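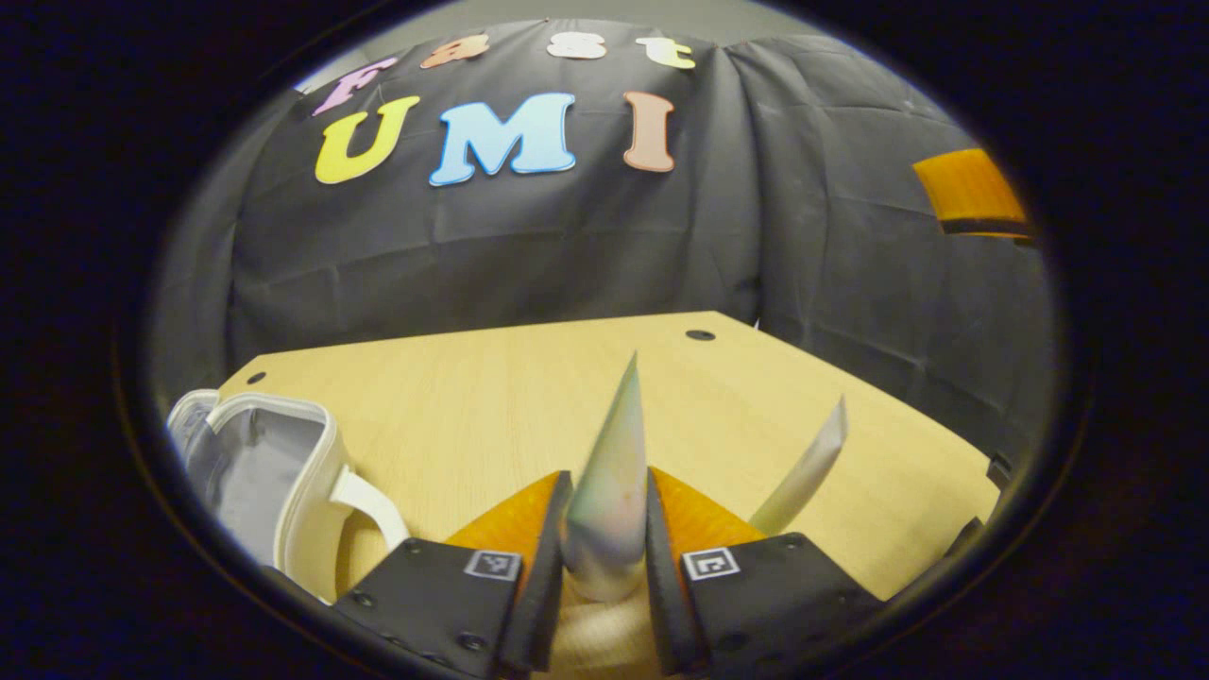
How long does a Vikdale dehumidifier take to dry out a damp basement?

Most basements come down to a comfortable level in three days with the doors and windows shut. A basement that has had standing water takes longer, and the water has to be pumped or mopped out first.

Vikdale Basement Dehumidifier, $599

The Vikdale is made by Reretis for basements, crawl spaces and laundry rooms. It runs on a normal household outlet and shuts itself off when the bucket is full. The bucket holds 13 pints and slides out from the front. If you would rather not empty it, connect a garden hose to the port on the back and run it to a floor drain. The hose is not included.

Set the dial to the humidity you want and leave it there. The fan has two speeds. On low you can hold a conversation next to it. On high it is louder -- fine for a basement, less so for a bedroom.

The machine weighs 17 kilograms and rolls on four casters. Two of them lock. Keep it upright when you move it. If it has been laid on its side in a car, stand it up and wait a full day before you plug it in.

Leave a foot of space on all sides so air can get through. The filter is behind the rear grille. Pull it out once a month, rinse it under the tap and let it dry before it goes back in. Spare filters are sold in packs of two.

The Vikdale is not meant for unheated garages in winter. Below 41 degrees the coil ices up and the machine stops to defrost, so very little water comes out of the air.

Orders ship from our Dolledthorpe warehouse. Machines ordered since May have the longer power cord.

Comments

opoku_basement
Had mine running since spring. The musty smell is gone but the bucket fills faster than I expected. Went with the hose in the end.

rainyside
Does the hose port take a regular garden hose or do I need an adapter?

opoku_basement
Regular one fits. Use a rubber washer or it drips.

Tilly44
Good machine, wish the light on the front could be turned off. I put tape over it.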